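Folding dark clothes on the bed, quick version

Did this before a trip to Siria in December, one carry-on, no time. Takes around 15 minutes for a small pile. You need a made bed and nothing else.

Step 1. Pull the blanket flat. Lighter or brighter than the clothes if you can, black on navy and you lose every sleeve. Green works great.

Step 2. One thing at a time. Don't dump the whole basket, you'll just make a second pile to sort.

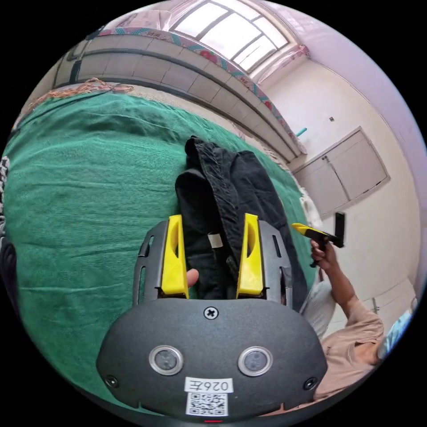 Step 3. Find the top of it first. Waistband or collar, whichever. Black stuff bunches up and you can't tell front from back, so feel for the label or a seam. Then shake once, lay down, smooth outward with flat hands.

Step 4. Pants: leg over leg, crotch point tucked in, then thirds. Shirts: face down, sides in, sleeves straight down the back, fold up from the hem.

Step 5. Hoodies and jackets. These are the anoying ones. Zip or button first. Lay it face down, hood up toward the pillows. Sleeves across the back. Hood goes down last over the sleeves, then fold in half. If it keeps sliding off the side, move it to the middle of the bed and start over, quicker than fighting it.
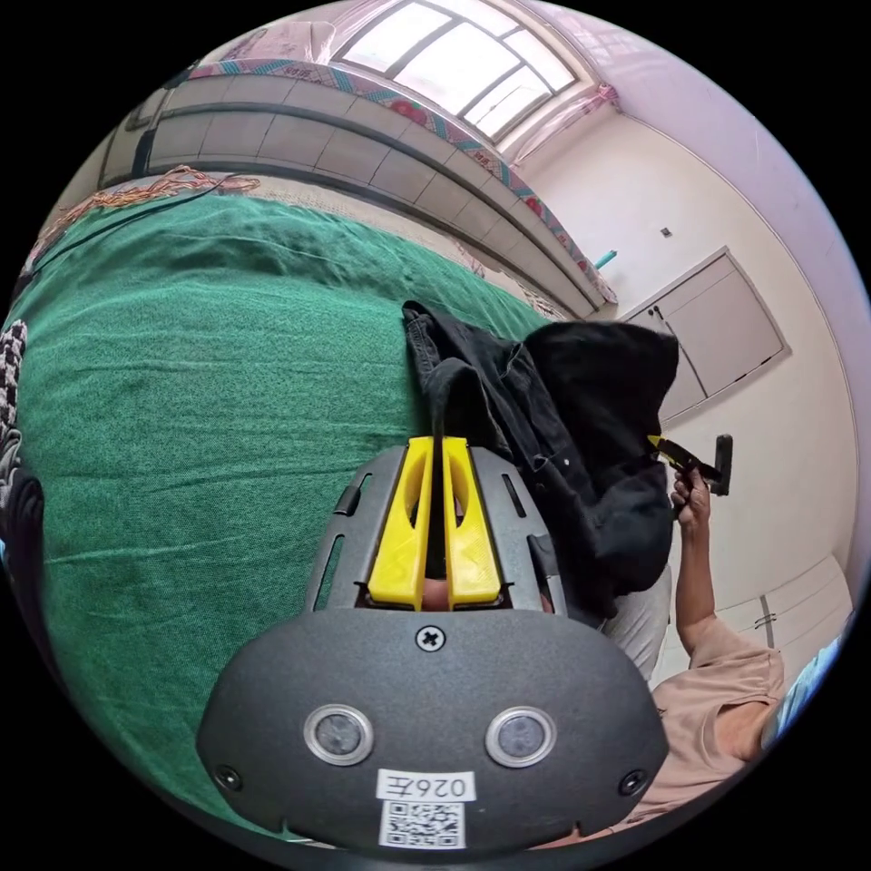

Black garment at the edge of the bedspread, still crumpled.

Step 6. Stack heavy to light. Max 8 high or it leans.

Lint: do it after folding, only the side that shows. I use the Cindska roller, 99 cents, fine. Sticky sheets run out fast tho so get two.

Going in a suitcase? Roll the pants insted of thirds. Hoodie flat on top, zip up, go.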